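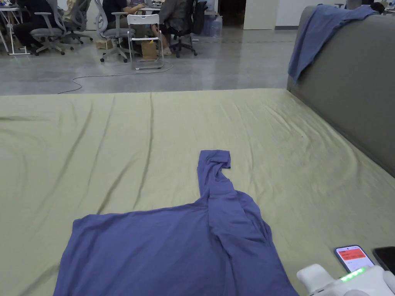
A long-sleeved shirt laid out on a green sheet.

Clothing Reuse Project, Prullau
Progress report to the Amwood Fund
Jan 27, 2022
Prepared by Noreen Fitzgerald, project coordinator

1. Period of this report

This report covers the second half of the grant, from August until now. The first half was described in our earlier report and I do not repeat it, except where a number must be corrected.

2. What was done

In this period we received 2,235 garments from households in Prullau and the villages along the Heffernan road. This is more than we planned. Most of them came in the first weeks after the school holidays, when families clear their cupboards, and for a while the sorting could not keep up with the deliveries. We asked the parish hall to lend us a second room and they agreed until the spring.

The repair evenings have continued. We held 30 of them, each with places for six people. The most requested repairs are still zips, trouser hems and worn elbows. Knitted garments are more difficult, as the ordinary sewing machine pulls the fabric, and for these we now teach mending by hand. One participant brought a coat which had belonged to her father and worked on it through four evenings. She has asked if there will be a course about linings.

The agreement with Rurkent, who take the textiles that cannot be worn any more, was signed later than expected. The delay was on our side – we did not have the correct insurance paper. In the meantime the bags were stored in the cellar, and two of them became damp and had to be thrown away. We have since put shelves there.

3. Correction to the first report

In the table on page 2 of the first report, children's shoes were included under garments. They should be counted separately. The corrected table is sent together with this report as Annex B.

4. Money

The spending on rent and materials is inside the budget. The cost of transport is higher than planned because of the price of fuel and because the van had to go twice to Heffernan when the collection point there was full. We ask for your permission to move the money left under "printing" to "transport". We printed very few leaflets, as most people heard of us from their neighbours or from the school.

5. Difficulties

It is hard to find persons who can teach. Our first tutor moved away in the autumn, and her replacement can come only every second week. We also receive too many summer clothes and too few winter coats in adult sizes. A request for coats was placed in the Amwood newsletter, and we thank you for this help.

6. Next period

We will start the course about linings if enough people register, and continue the collections in the villages as before. The rent of the second room must be decided before the hall makes its summer plan, so we would be glad to have your answer on point 4 by then.

Annexes: A – list of expenses; B – corrected table; C – agreement with Rurkent (copy).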